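Call for participants: does tidying up change anything?

A diary study of small household belongings, run by the Lundar reading room
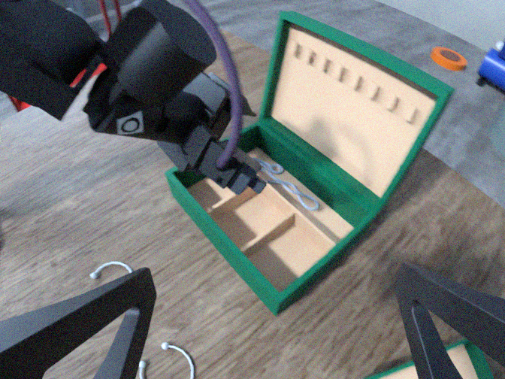

A green jewellery box with its lid up and one looped cord, something like a necklace, in the back compartment.

We are looking for people to keep a plain diary of what they own, use, lose and go looking for at home, over one month. You do not need to be tidy. You do not need to be untidy either, whatever your family says.

Why we are asking

There is a great deal of advice about on how to store things. Buy the right boxes, give every object a place, and you will be calmer, richer and on time for work. We have read a large pile of it and we are not convinced. Most of it rests on people saying how they felt the week after a clear-out, which is when anyone would feel pleased with themselves. Hardly any of it asks the same people again in spring.

In March we ran a short postal survey and had 229 replies. Plenty of people told us they owned organisers, trays and divided drawers. Far fewer could say what was in them without getting up to look. That proves very little, and we would not want it quoted as if it did. People who answer surveys about storage are probably people with opinions about storage. So we would like to do it more slowly this time, with written records made on the day.

What you would do

Write a few lines each evening for a month. Note any small item you looked for (keys, earrings, batteries, the good scissors), where you expected it to be, where it was, and how long you were annoyed. Once a week you will fill in a two-page sheet about one drawer, box or shelf of your choosing. Keep to the same one throughout.

There is one visit to your home or one telephone call, whichever you prefer. Vivek Pant does the visits. He will not open anything you have not opened first.

Please do not reorganise the house before you start. We can usually tell, and it makes the first week useless.

Who can take part

Adults of any age, living alone or with others. Renters, owners, lodgers and people between addresses are all welcome. We are short of households with teenagers and of people who work nights. We already have enough retired teachers, with thanks to all of them.

You cannot take part if you sell storage products or are paid to tidy other people's homes. One applicant last time left this off the form, and we had to throw away a whole set of diaries.

What you get

A voucher on return of the finished diary, and your travel costs if you come to the closing meeting. Half-finished diaries get half. We cannot offer advice on your cupboards, and we would be suspicious of ourselves if we did.

What we will not promise

The study may find nothing. It may find that people with neat drawers lose just as many things as everybody else, or that they lose fewer, or that a month is too short to say. We will print the result in the Lundar newsletter in any case. The study has no sponsor. A shelving firm offered - we said no.

Your diary is kept under a number and your name is held separately by Archana Semwal. If you change your mind, write to her and the diary will be returned or shredded, as you like.

How to apply

Ask for a form at the reading room desk or write to Shivam Kanaujia, Household Diary Study, at the same address. Tell us who lives with you and which drawer, box or shelf you have in mind. Three sentences will do. Forms must reach us by 2021-07-16. Late ones go on a reserve list, and in our experience the reserve list does get used by the second week.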